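Althorpe Corner Market: progress report for May
Prepared for the Prirnine Fund by Kwok-wai Kong

We have a produce section! When I wrote last time, the room was bare walls and a delivery date. Now the first display table is on its feet and filled, and I am very happy with how the vegetables look against all that gray. The layout follows the plan you approved – greens and yellows running in rows, reds up in the corner where they catch the eye.

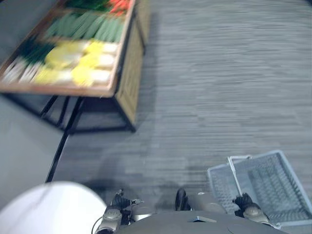

DISPLAY AND FITTINGS

The table has a shallow wooden tray with a reddish-brown rim, on a black metal frame. Cheng built the tray and we bought the frame from Vuvalport, and the two went together in 30 minutes. Leafy greens have their own spot, and the white vegetables sit at both ends of the yellow rows. We tried 4 arrangements before settling on this one (the long green ones are much easier to pick up when they lie diagonally). A light gray plastic basket is in use for restocking, and I would like to order three more.

Carpet was the big question in your last letter. We went with gray, low pile, and it is kind to the feet over a long shift. The striped look also hides scuffs nicely, so I have dropped the extra mats from the budget.

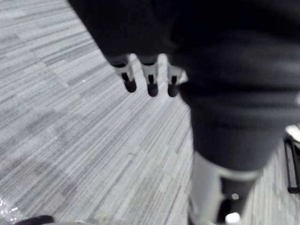 NEXT STEPS

Price cards are still to come, along with a second table for fruit. The fittings line is $100 under plan – I'd love to put that toward better lighting over the produce, if you agree. Please let me know before the fruit table order goes in.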